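**Laxdal bench rules: what people keep asking**

**Who decides if a task passes?**
Nazareno Greco, under rule 7. Appeals go to Nazareno Greco.

**Do kitchen tasks need a risk sheet?**
Yes. Breakfast counts. 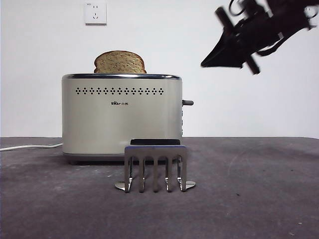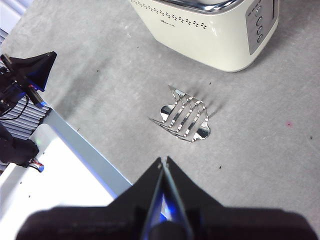
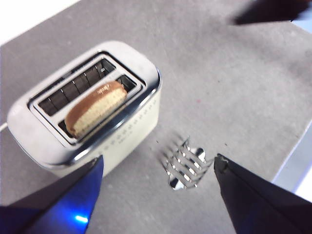

**May I reach in while the arms are powered?**
No, and "just for a second" is still no. Hit the stop first, then move things. The same goes for the toaster cord — route it off to the side, away from the arms, before power-up. Bread standing proud of the slot is the start position, so don't push it down to be helpful.

**Can I reuse the Drasska sheet?**
Only if you change the name at the top. We do check.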